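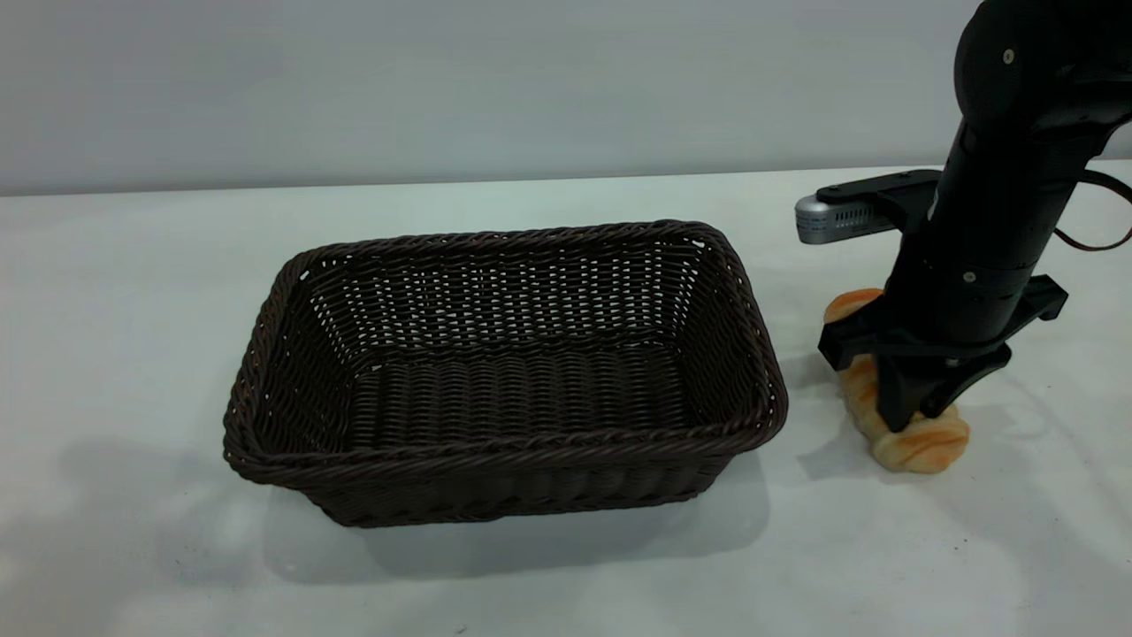 白色桌面上的深棕色编织篮与一只小面包

《Vikton》我已经玩了22个小时，三条战役线通了两条，剩下那条舍不得打完。这是一款回合制集市经营游戏，你带着一支小商队在几座城之间跑货，对手是另外4家由电脑控制的商会。听起来很平常对吧？可我上一次被电脑对手气得站起来倒水，还真想不起是什么时候了！

先说我最喜欢的地方：对手会记仇。第一局我在Itholm港把盐价压得特别低，抢了Colombo商会的生意，当时很得意。结果过了几个回合，他们把通往山口的骡队全包了，我一仓库的羊毛运不出去，眼睁睁看着违约金一天天往上跳。我读了档，换了个打法，私下分给他们一部分盐，他们居然在后面的竞标里让了我一手。这种感觉太像跟真人打牌了（而且是跟一个挺要面子的真人）。

四家商会的脾气差得很远。Claltness商会谨慎，囤粮，几乎不借钱，你想拖垮它得有耐心；Colombo爱冒险，常常一把梭哈，有时候自己就把自己玩破产了，看着真过瘾。我朋友Primo Serra跟我轮流玩同一个存档，他打法比我凶，换他上手之后，对手的报价明显硬了起来，等我接回来还得花好几个回合修补关系。我们俩为这事在语音里吵了半个晚上。

难度分3档，建议直接从中间那档开始。最低那档的对手太客气，体现不出这套系统的好。最高那档我试了两次，都在冬天之前就输光了，第三次才摸到一点门道：开局别急着买船，先把600金币的启动资金分到两座城，哪怕利润薄一点。

不满意的也有。后期每回合电脑思考的时间偏长，地图上商队一多，等得人想去刷碗。谈判界面的字太小，我坐在沙发上基本看不清。还有教程，只讲了怎么买卖，信用系统一句没提，我是欠了一屁股债才弄明白利息怎么算的。

画面朴素，音乐很好听，尤其是夜里进城那段手风琴，我现在做饭都在哼。手柄操作比我预想的顺，切换仓库只要按一下肩键，用惯了就回不去鼠标了。

喜欢慢慢盘算、又嫌一般经营游戏的电脑太笨的朋友，请一定试试。这个星期天我打算开第三条战役，从Itholm的鱼市起家，这回先跟Claltness搞好关系再说！

联系我们 | 版权所有，未经许可请勿转载 | 返回顶部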